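Home | Programs | Reports | Contact

Niten Block Printing Program - Progress Report to Funder

Reporting period: second quarter, to the end of November

1. Summary
The program is on schedule. Enrolment at the Pleltport site reached 35, against a planned intake that was met in full. The Plindska site opened two weeks behind plan and has recovered one of those weeks.

2. Delivery
Both sites now run the same course outline. Sessions cover layout, cutting, inking and registration, in that order. The registration unit was lengthened after the first quarter, as learners needed more practice placing blocks squarely on the sheet before moving to two-colour work.
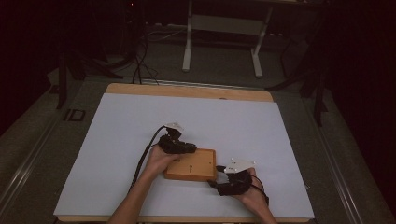

Attendance at Pleltport held steady through the quarter. Evening sessions at Plindska were moved forward to 6 p.m. to match the last bus, and attendance there improved from the second week of the change.

3. Expenditure
Materials spending for the quarter was $3,971, within the approved line. Paper was the largest item. The Ait Ali workshop supplied seasoned timber at the price quoted in the original application, and no variation is requested. Freight to Plindska was higher than budgeted - the difference was met from the contingency line.

4. Issues
Drying space at Pleltport remains limited. Wall racks have been ordered and will be fitted before the next term. Storage of oil-based inks at Plindska was reviewed and a metal cabinet has been installed. No injuries were reported at either site.

5. Next quarter
Planned work includes the colour unit, a short display of learner prints at Pleltport, and a revised tool list. The colour unit outline will be sent to the funder for comment before teaching starts.

Last updated: November

Related items
First quarter progress report
Tool and materials list
Plindska site opening notice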